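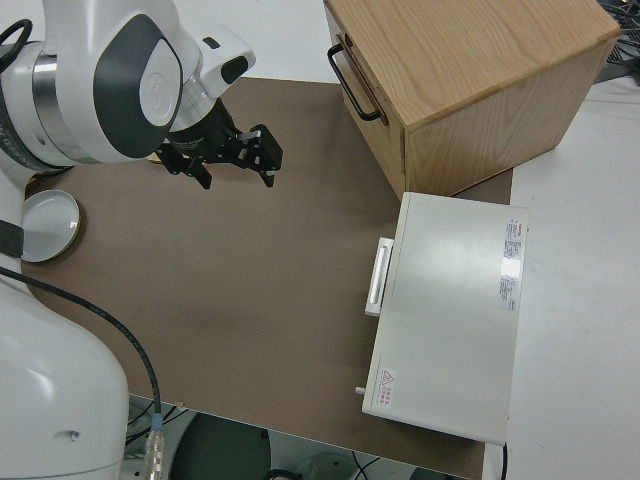
Morenike Anozie wrote in after the last edition to say she had run her Lindomis for a whole winter with the inlet filter in backwards, and could we please put the arrow business at the front of this section. We have moved it to step 3.

Section 4: Fitting and flushing the under-sink water filter

The Lindomis goes on the cold line only. Hot water will soften the cartridge housing and void the warranty. If your kitchen tap is fed from a shared line with the dishwasher, fit the tee supplied in the Ustum adaptor kit before you start.

You will need an adjustable wrench, a bucket, an old towel, thread tape and a pencil. A flashlight helps if the cupboard is deep.

1. Close the cold shut-off valve under the sink. Open the kitchen tap and let it run until it stops.

2. Put the bucket under the valve and undo the cold supply hose at the valve end. There will be a cupful or so of water left in the hose.

3. Find the arrow moulded into the top of the filter head. It shows the direction of flow and must point away from the shut-off valve and toward the tap. The inlet is marked IN on the underside, where it is hard to read once the head is mounted, so check it now.

4. Hold the bracket against the side wall of the cupboard and mark the screw holes. Leave at least 47 mm clear below the bottom of the cartridge, or you will not be able to drop it out when it needs changing.

5. Screw the bracket to the wall and hang the filter head on it. Do not overtighten. Particleboard strips easily.

6. Wrap the threaded inlet with thread tape, clockwise as you look at the end of the thread. Connect the short hose from the valve to the inlet, then the long hose from the outlet to the tap.

Note: The hose ends have rubber washers already seated. Do not use tape on these. Tape on a washered joint is the usual cause of a slow drip.

7. Push the cartridge up into the head and turn it to the right until it clicks. Open the shut-off valve a quarter turn and look for leaks. Wait a few minutes, wipe each joint with a dry paper towel and look again before opening the valve fully.

8. Run the tap for 2 minutes. The water will be grey at first. This is carbon dust and is harmless, but do not drink it or use it to fill the kettle.

CAUTION: Never fit the filter in an unheated cottage or garage that is left over the winter. A frozen head can crack along the seam and will not show it until the line is back under pressure. If you close up for the season, remove the cartridge, drain both hoses and store the head indoors.

Changing the cartridge

Change it every 200 days, or sooner if the flow drops. Write the date on the label in pencil — ink runs in a damp cupboard. Tonex cartridges fit the older head but not this one. The collar looks the same and will go in partway, then jam.

If the flow is weak straight after a change, the cartridge is probably not fully home. Close the valve, open the tap to release the pressure, and repeat step 7.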